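Kitchen Table > Paper and Money > Investment Statements

Laundry | Pantry | Tools | Paper and Money | Ask Us

Keeping investment paperwork at home without buying a system

Updated November 27, 2024

Every fall the stores fill up with boxes, binders and color-coded folders that promise to put your money in order. I've bought a few. The Harine binder was the worst of them, over 900 printed pages with a tab for things like "dreams," and when I needed one purchase record from an old mutual fund it was in a shoebox in the closet. So treat what follows as tips from somebody who has paid for the fancy version and gone back to plain folders.

I'm talking about ordinary household accounts: a workplace retirement plan, maybe an IRA, maybe a brokerage account that started with a few shares from a grandparent. If you have trusts and partnerships you need a person, and the person will have opinions about folders.

One folder per account, and that's it

The magazines like to sort by type of paper. Statements go here, trade slips there, tax forms somewhere else. It looks tidy in a photo. Then you want to know what happened in one account and you have to open every folder you own.

Sort by account. Write the company's name and the last few digits of the account number on the tab, in pencil, because companies merge and change their names more often than you'd think. New paper goes in the front. When the year-end statement shows up, check it against the monthly or quarterly ones, and if it matches, shred the small ones. Keep the year-end.

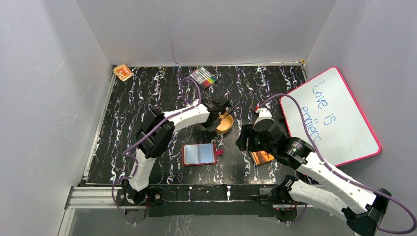

People get nervous about the shredding part. Fine, wait until the taxes are filed if it helps you sleep. But I don't buy the advice that says to hang on to every monthly statement forever "just in case." In case of what? Ask that of anyone who tells you to keep a paper, and see if they have an answer.

A few papers do earn a long stay:

- Anything showing what you paid for an investment in a regular taxable account, including dividends that bought more shares. Keep it as long as you own the thing, and then as long as you keep the tax return it shows up on.
- Records of after-tax money put into an IRA. The form is dull and easy to lose, and without it you could pay tax on the same money again.
- Beneficiary forms, or a printout of the beneficiary page with the date written on it.
- Rollover letters, from both the old company and the new one.

Brokers now track cost for most newer purchases and some of them will tell you that you can stop keeping your own. Maybe so. Accounts get moved, and old records don't always make the trip. I keep mine.

The annual report pile

Most of what comes in the mail from a fund is booklet. Prospectuses, semiannual reports, proxy cards, a glossy letter with a lighthouse on it. You can read them if you like. I read the page with the fees and the page with the list of holdings, and recycle the rest the same day. The fund posts the full thing online anyhow.

While you have the fee page open, do a little arithmetic. An expense ratio looks like nothing when it's written as a percentage. Multiply it by what you have in the fund and write the dollar amount on the front of the folder. Mine came to 800 dollars a year for a fund I'd forgotten why I picked, and I had been clipping coupons for dish soap. No binder ever told me to do that sum, and I doubt the people who sell binders have thought of it.

Passwords and cards

The Otico people sell a little fireproof pouch for "financial identity essentials," and several readers have asked whether it's worth having. I'm not convinced. The label on mine talked about fire resistance in large type and was vague about how long it held up, and paper chars well before it burns. A proper small safe bolted to a closet floor is better. So is keeping copies at a relative's house, and it's free.

Here is what belongs with the copies: a list of the companies you have accounts with, their phone numbers, and a note saying where the originals are. Leave the passwords off. If you use a password manager, write down how your spouse or executor gets into it, seal it, and put it with the will. Don't tape it inside the kitchen cabinet. I have seen it done more than once.

As for the cards that pile up – plan ID cards, the health savings debit card, the one from the credit union you joined for a car loan – most don't need to travel with you. Photocopy both sides, leave the seldom-used ones at home in one spot, and carry the couple you really use.

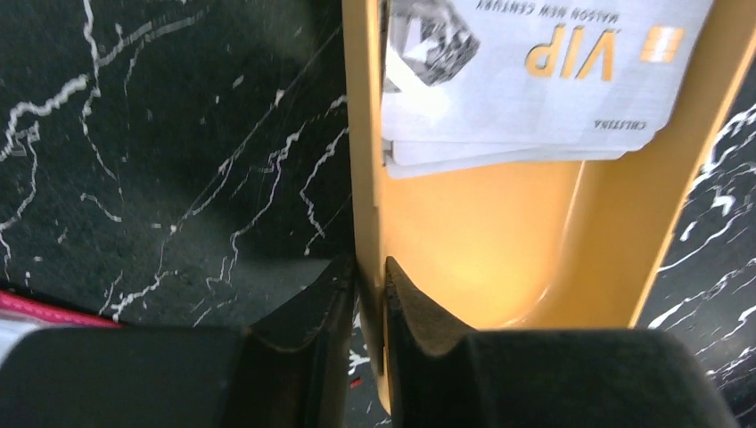
A yellow card holder against black marble.

Going paperless, with some doubts

I was slow to give up paper and I'm still not all the way there. The pitch is that your statements are "always available," and they are, right up until you close the account or the company changes its website. Some firms keep a long run of back statements online and others drop the old ones. Read the small print on how long they stay up, or just download the year-end one each year and be done with it.

Name the files so they sort themselves. Year first, then company, then what it is. Skip cute names. Put a copy on a thumb drive and keep the drive somewhere other than next to the computer, which is where everybody keeps it.

The Skolen scanner got a lot of praise in the spring for this kind of job. It's a decent scanner. It also wanted me to sign up for storage, and then for a monthly plan, and then it offered to "analyze my portfolio," at which point I unplugged it. A phone does well enough for the handful of old slips you need to save. Lay the page flat near a window, turn the overhead light off to cut the glare, and check that you can read the numbers before the original goes in the shredder. Thermal paper fades, so do those slips first.

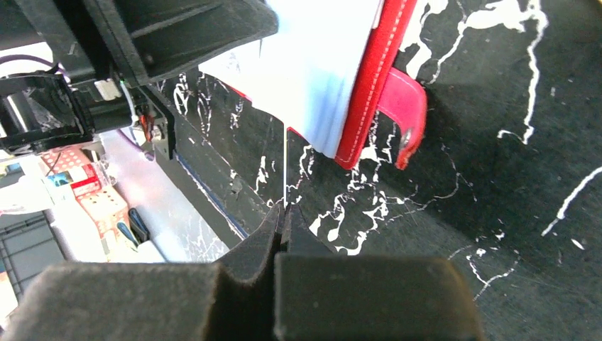

Pick a month for the once-a-year look and stick to it. Mine is May, when the tax forms are done and I'm not yet sick of the subject. It takes an evening. I pull the folders out one at a time and check the same things:

1. Is the address right, and the phone number?
2. Are the beneficiaries still the people I'd want? (Divorces, deaths, babies.)
3. What did it cost me this year, in dollars?
4. Is there an old account that could be rolled into another?
5. Has the mail from any company stopped? An account that goes quiet for too long can be turned over to the state, and getting it back takes forms and patience.

The last one catches more people than you'd expect. Log in or call at least once a year even if you have nothing to say to them.

Free dinners and free reviews

Not strictly a storage tip, but the invitations end up in the same pile. A "complimentary portfolio review" is a sales call. The chicken may be good. If you go, leave your statements at home and don't sign anything there, and look the speaker up on the public broker and adviser search sites before you call back. Ask how they get paid and write down the words they use. "Don't worry about that, the company pays me" means you do.

I'd say the same about the paid newsletters. I took the Pintér one for 13 months, mostly out of curiosity, and what I got was a stack of issues that needed a folder.

What to buy, if you must buy something

A box of plain manila folders, a pencil, a cross-cut shredder. Strip-cut shredders are cheaper and not much use, as anyone with tape and a free weekend could show you. Oil the shredder now and then with the oil it came with, and take the staples out even if the manual says you don't have to. The 1,000-label pack for the label maker can stay at the store.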